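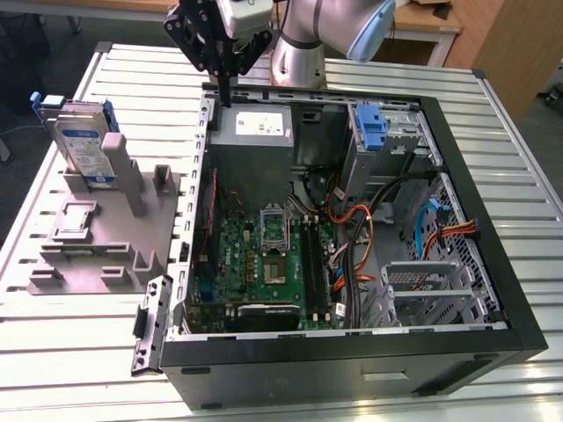
Desktop tower on the bench, side panel off, processor and memory slots empty.

Romholm Computer Reuse – progress report to the Wullach Fund
10 November 2019
Prepared by Kobina Akpalu, workshop lead

Period covered

This report covers the work done since the grant payment in September. The grant pays for bench time, spare parts and storage for used desktop computers, which are refurbished and passed on to households in the Romholm and Chamoun districts.

Intake

We have received 238 desktop towers so far. Most came from the Grosta office clearance, in two deliveries. The second delivery arrived 9 days later than agreed, and the first week of bench work was lost to that. The towers are now all shelved and tagged. Keyboards and monitors came with the first delivery only, and we are still short of monitors.

Bench work

Each tower is laid on its side and opened, and the inside is checked before any part is ordered. Many of the Grosta machines reached us with parts already taken out by the previous owner, usually memory and often the processor as well. We did not plan for this. The application assumed that most towers would need only a clean and a new drive.

To date 90 towers have been finished and tested. The others are either waiting for parts or have not been opened. Where a power supply or a board has failed, we strip the case and keep the cables, brackets and drive cages for use in other machines.

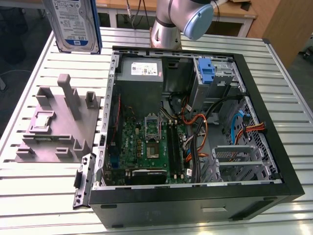 Storage is the part of the job that is going best. Every drive that comes in is wiped before it is used again, and any drive that fails the wipe is sent for shredding with its serial number recorded. We have settled on one size for the finished machines where stock allows, and the 1.0TB drive standing beside the open case is of that size. The wiping station can be left running overnight, so it does not hold up the bench.

Spending

Parts spending to date is $1,687. Nearly all of this went on used memory and processors, bought in small lots. Drives have cost less than budgeted. We would like to move the unspent part of the drive line over to memory and processors, and ask for your agreement to this – the total would stay the same.

Problems

Graphics cards are a small but steady nuisance. Some work well, some have worn fans, and testing them takes longer than it should. We now test the card after the processor and memory are in, and remove it if the board has its own video output.

Next steps

Finish sorting the unopened towers by board type, so that memory can be ordered in larger lots. Find a source of used monitors. Send the next group of finished machines to Chamoun. A full parts list and the shredding records are available on request.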